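kukbridge-kit-plan

A buying plan for hand-held gripper collection, in a handful of CSV files, with the mistakes left in.

Contents
What this is
Files
Columns
How the numbers were made
On the floor
What we got wrong
Using it for your own plan
Known gaps
License and contact

What this is

kukbridge-kit-plan is the equipment list behind the Kukbridge household manipulation set. The recordings live in their own repository with their own card. This one holds the part that usually stays in somebody's inbox: what we asked for, what we were quoted, what we bought, and what we bought a second time in the correct size.

The plan covers four collection stations for one year. It has 93 line items. Eleven of them are cables, and I would like it on record that the first draft had one line for cables and it said "cables."

If you came looking for a robot, there isn't a line for one. The arms are a later purchase and a later argument. Everything in this plan is for people holding grippers by hand and doing ordinary things to ordinary objects.

Files

plan_v1.csv - the draft that was approved
plan_v2.csv - the draft that was true
quotes.csv - supplier quotes, one row per quote, prices rounded
objects.csv - appliances, furniture and small goods
spares.csv - consumables and replacement parts, by month
notes.txt - why certain cells are yellow in the original spreadsheet, for those who miss the yellow

All files are UTF-8, comma separated, with a header row. Prices are in a single currency, converted on the day of the quote. Shipping is its own column. It was not its own column in v1, and you can see what that did to the total.

Columns

item_id: stable between v1 and v2. Items that were dropped keep their number and get a status.
group: gripper, tracking, compute, power, furniture, objects, spares, room
qty: number of units ordered
qty_needed: number of units we should have ordered
unit_price, shipping, lead_days: as quoted
supplier: Skutitz, Trudik, Ismail, or "local"
status: bought, dropped, deferred, returned, regretted

"Regretted" started as a joke in a meeting and is now load-bearing. Please don't filter it out.

How the numbers were made

Gripper units and their mounts were quoted by Skutitz. Trudik quoted the tracking parts and the recording computers. Ismail supplied secondhand furniture and appliances by the truckload, with a delivery window best described as a mood.

Gripper quantities follow from stations: two per station, one for each hand, plus spares. Two-handed work was in the plan from the start, which makes it one of the few things in v1 that survived to v2 unharmed. Jaw pads are listed as consumables. They were listed as durable goods for a short and optimistic period.

Object quantities follow from the task list. We budgeted the big items first (they need floor space and a doorway) and let the small ones come out of petty cash. Shampoo, body wash and their relatives are cheap one at a time.

Contingency in v1 was a round number somebody liked. In v2 it is 30 percent on power, spares and room, and zero on anything with a fixed quote. We spent it.

On the floor
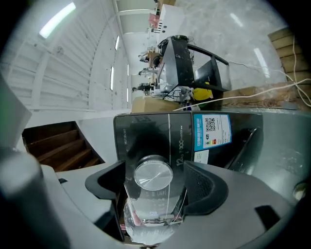 Gripper at the control dial of a 12kg washing machine.

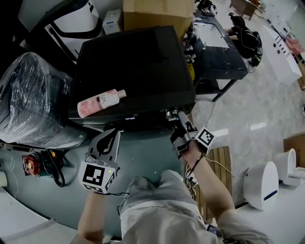

Both grippers in use, one closed on the edge of a monitor.
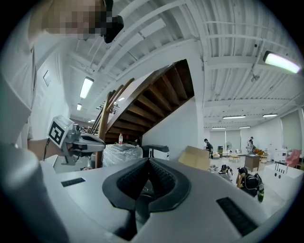 Beside the stairs.
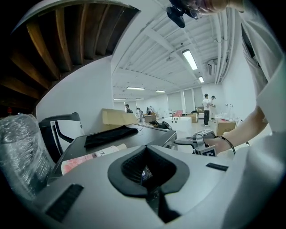
Austra Mets
Equipment planning, Kukbridge
Last edited May 7, 2019

What we got wrong

Floor space. The plan treats a washing machine as an object, with a price and a lead time. It is also a piece of the room. Once it's in, it decides where people stand, where the cables run and which way the next delivery can come through. v2 has a footprint column in objects.csv, and if you only copy one thing from this repository, copy that.

Tables. We bought them by price. Height would have been a better idea. Someone using two grippers for an afternoon has opinions about table height, and those opinions arrive as requests for a different table. See items in group "furniture" with status "regretted."

Cables, continued. Every gripper has a cable, and every cable has to go somewhere while its owner is reaching for something else. We ordered lengths to suit the distance from the computer to the table. The distance we wanted was from the computer to the table by way of an elbow. Budget for the elbow.

Markers. The printed square markers cost next to nothing, so v1 gave them no spares at all. The mounts they sit on have a lead time. When a mount cracks, you have a gripper that works perfectly and is of no use to you. v2 lists a spare set per station.

Light. We assumed the ceiling lights were free because they were already on the ceiling. Glossy things reflect them, and household goods are mostly glossy things. There is now a line for blinds and a deferred line for diffusers, which has been deferred in every quarter we have had so far.

Labor to unpack. Roughly 140 hours went into unwrapping, carrying, plugging in and flattening boxes. The plan had no hours for that at all. It had a very detailed line for box cutters.

Using it for your own plan

Start from plan_v2.csv. Delete the objects group and write your own, because your tasks aren't ours and you don't want our toaster. Keep the spares group and scale it by the hours you mean to record. Scaling it by stations gives you a quiet station with a full drawer and a busy one with nothing.

Put the lead_days column in descending order before you look at prices. The expensive items got all our attention and arrived on time. The item that held up two stations was a pack of screws.

Ask for quotes in writing - a phone quote from Ismail is a pleasant conversation and should be entered as one.

If you have to cut, cut stations before spares. Four stations with no spare pads turn into three by themselves, only slower and with more email.

Known gaps

Prices were rounded at the request of two suppliers, so the totals won't match to the cent.

Rent and insurance are left out.

Secondhand items have no warranty column. They have no warranty.

lead_days is blank for anything bought locally. Add the time it takes to find parking.

The status of item 58 changed three times while this card was being written. Treat it as weather.

Planned for June: a merged file with one row per item and both versions side by side, and a script that adds up the shipping column so that I can stop doing it in my head.

License and contact

CSV files are released for any use, with attribution to Kukbridge. Corrections are welcome as issues or pull requests. Please include the item_id. "The cable one" will be closed without comment.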